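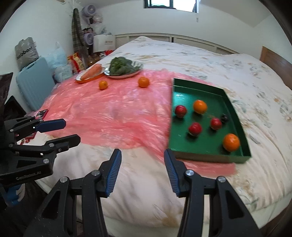
*White bedding and a small red packet in the bedroom.*

I got into tabletop games late, and I blame Lerato Coetzee. She dragged me to a Nilalska night in April and I went home owning two expansions (I didn't even have the base game!).

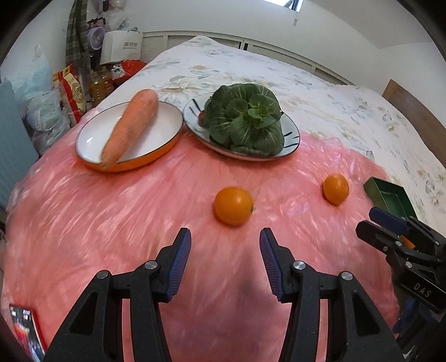 What hooked me was the art. Torres, the desert map, has cities with braided towers and a queen who looks like my aunt, and I'd waited my whole nerdy life for that.

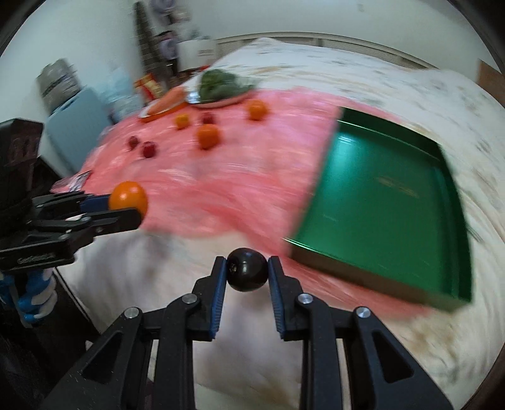
Now I'm deep in Drondik, the space one, with 604 cards I still haven't sleeved. Lerato says sleeves are for cowards. We argue about it every single game, usually while she's stealing my moons.
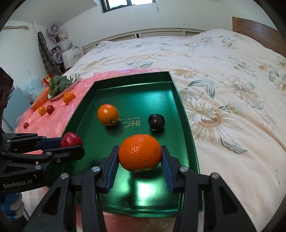
*A mandarin and a red apple at the green tray.*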